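The Laundry Arm of Gendgate

A shared workshop, one patient builder and a whole lot of shirts

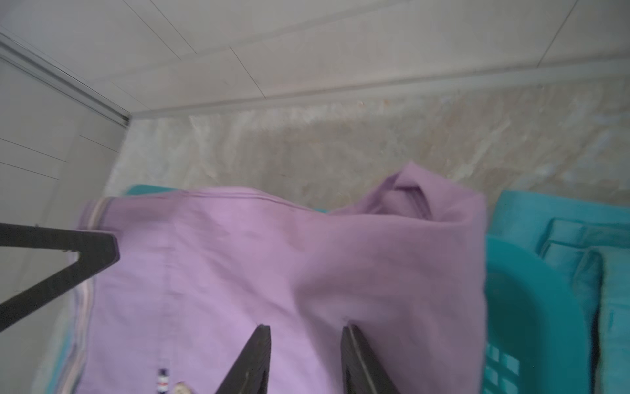

Both fingers on a lilac shirt at the teal basket, as seen from the wrist of the arm.

Ryota Hoshino wants a robot to pick up a shirt. One shirt, out of one basket, without bringing three others along for the ride. He has been at it since November, mostly on evenings and weekends at the Gendgate workshop in Dokville, and if you stop by his bench he will happily tell you why it's the best problem he's ever had.

"A block of wood is the same block every time you look at it," he says. "A shirt is a new shape every time you let go of it!"

The arm is called Harb, and it's a home build in the best sense. Hoshino drew the joints himself, printed most of the covers, and paid for the motors out of a budget that was supposed to stop at $2,000. It stopped at $3,039, and he has the receipts in a cookie tin. The gripper is where most of the love went. Its two dark gray fingers are ribbed along the inside, a pattern he settled on after a long run of smooth ones that let cotton slide right out. The small camera rides at the wrist, close enough that a collar or a button can loom up huge on the monitor.

I spent a whole afternoon watching that monitor and it's strangely gripping (sorry). You find yourself leaning toward the screen as the fingertips come down on the cloth, rooting for a good fold to grab. A raised fold is what you want. Flat fabric gives the fingers nothing to close on, so Hoshino's software, which he calls Histard, goes hunting for ridges and bunches first and worries about sleeves later.

Histard learns from practice runs. Hoshino steers the arm by hand with a second, smaller set of joints clamped to the bench, and every try gets saved, good or bad. He was up to 3,552 of them when I visited. The bad ones matter a lot, he told me, and he's kept every single one, including an entire week when a loose wrist screw made the arm nod like it was agreeing with him.

Other members wander over all the time. Someone from the sewing corner showed him how a placket is put together, and that changed where he aims — the doubled cloth there is stiffer and holds its shape better when pinched. A woodworker suggested slowing the last inch of travel. He tried it that same night and kept it.

There is still plenty to do. Towels are easy, dress shirts are hard, and fitted sheets are banned from the bench until further notice. Folding is a separate project, with its own notebook and so far only one page of notes. Hoshino would also like the arm to run quieter, as the shoulder motor makes a whine you can hear over the band saw.

He's bringing Harb to the workshop's open day on 21 Aug 2021, with a basket of 24 garments and a sign-up sheet for anyone who wants a turn at the controls. Bring a shirt if you like. He's especially short on flannel.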